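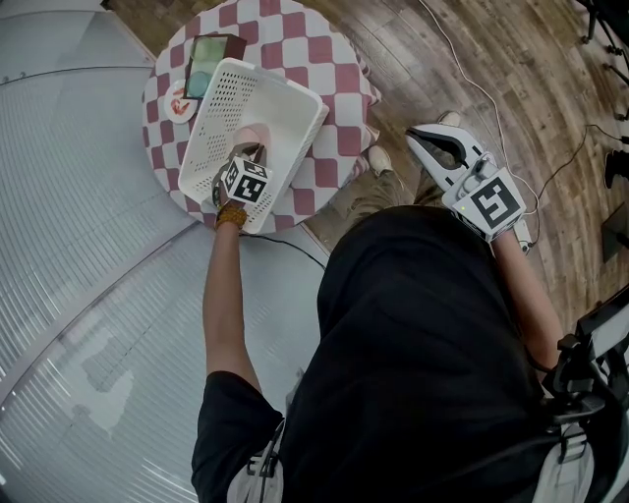
Does the Pelteven additive keep sourdough from going stale, as the leaflet claims?
It slows the crumb firming a little over the first 2 days, and after that I can't tell the treated loaves from the plain ones.

May, bench notes, third round

Weidong Yan asked me to repeat the test before we say anything to Poon, so I did, and I am less impressed than last time. Same flour from the Gernport mill, same starter, same oven. Loaf weight 767 g going in. Half the batch got Pelteven at the dose on the bag, half got nothing. I had Yen-ting Fung put the labels on and keep the key in her drawer, because in round one I knew which loaf was which and I do not trust my own thumb when I know.

Press test: 200 g weight on a cut slice for 15 seconds, then measure the dent. Crude, but it's the same crude thing every time. Day one, treated slices dented a bit deeper. Day two, still deeper, smaller gap. Day three, I had two plain slices come out softer than the treated ones, and they weren't from the heel end either.

The leaflet has a graph with no scale on the upright axis. I wrote to Sindunberg and asked for the numbers behind it and got the same graph back in a larger file. They also say "bakers report" a fresher taste. Which bakers? Sourdough keeps fairly well by itself, so I would like to see what they compared it with. If it was a quick yeasted tin loaf then the result may be fine and still be no use to us. 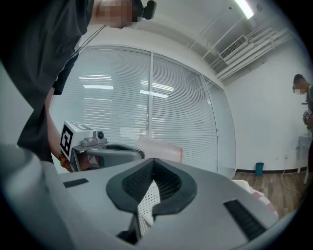 The other thing bothering me is storage. Round one was in paper bags, round two in the lidded bin, and I only wrote that down for round two. The bin alone could account for most of what we got excited about. This time everything went in paper, folded over twice, on the same shelf away from the oven wall. Yen-ting thinks the shelf is still too warm in the afternoon. She may be right. There is no thermometer on it, so neither of us can say.

Taste: four of us tried it blind on day two. Two picked the treated loaf as fresher, two picked the plain one. Weidong said his was "more sour" and then picked the same loaf as less sour on the second pass. I'm not reading anything into any of that.

Still to do:
Put a thermometer on the shelf.
Run plain loaves in paper against plain loaves in the bin, no additive at all.
Try a slightly wetter dough with no Pelteven and see if that gets us the same two days for free.
Hold the Poon order until the bin test is written up.

Leftover slices are in the freezer, bottom drawer, marked R3. Please don't make toast out of them.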